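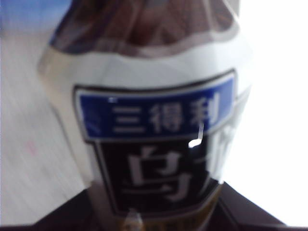
Suntory oolong, my usual lunch drink.

I started setting out my lunch on a tray in July. Before that I ate over the keyboard and spent the afternoon picking crumbs out of it. Giang Chu gave me the idea. She does it at her desk at Zimow and says it takes her 4 minutes, dishes included. It takes me longer.

The drink is the easy part. I like oolong without sugar, and one bottle is enough for two people if nobody had salty food. I pour it into cups even when I'm eating alone. A bottle on its own gets left half full next to the monitor until evening.

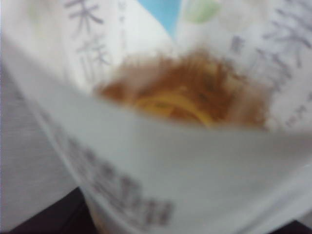

Food and Snacks

Something browned in a white paper bag is what I end up with most days. I leave it in the bag and fold the top down so I can reach in. Plates are nicer, but a bag goes straight in the trash and there's one less thing to wash. If it's greasy I put a napkin under it. Ngân Võ cuts hers in half first and eats the second half at three, and I have never managed to save any.

For the tray, I wanted something with a raised rim. I had a flat board before and a spill went right off the side and onto a pile of Umisus invoices. Black shows every water spot, so I wipe it with a dry cloth after rinsing.

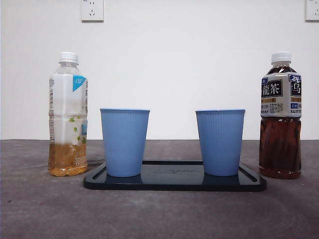
Do the cups need to match?
They don't, but cups of the same size make it easier to split a bottle evenly.

Next I want to try making the tea myself and keeping it in the fridge overnight. I have an 800 ml pitcher that should do for a first batch.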